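Gripper tests, group 4
Siwan Lougher, Hugo Cantero

What we wanted to know: is the Drana controller better than the older Meston one for small pushing moves, same arm, same finger. Two controllers, same program on both.

Setup took most of the first session. Stop height kept drifting on the Meston until Hugo redid the zero - after that OK. We ran 600 moves on the Drana and 800 on the Meston (lost some Drana time to a bad cable, so not even, we know).

Results. Drana missed the target spot 14 times. Meston missed more but we didnt log the first batch right so no fair number for it. Drana also felt smoother on short moves, thats just opinion.

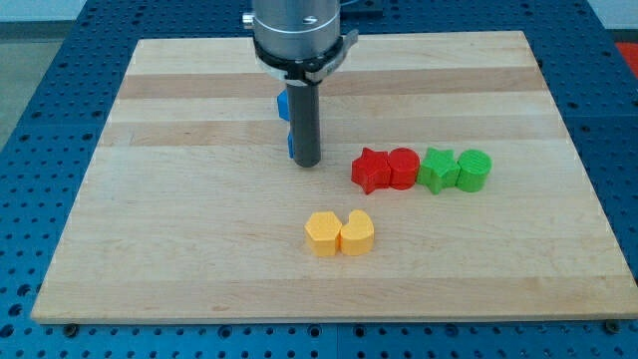
Start height matters more than we thought. Too high and the finger comes down late, too low and it scrapes the board. We settled on the rounded tip just over the wood, with the red and green stars and cylinders in a row off to the right and the yellow pair nearer the front edge. Stars were the worst to push, they turn when you hit a point.

Next time: log evrything from move one, and test the bean shape seperately.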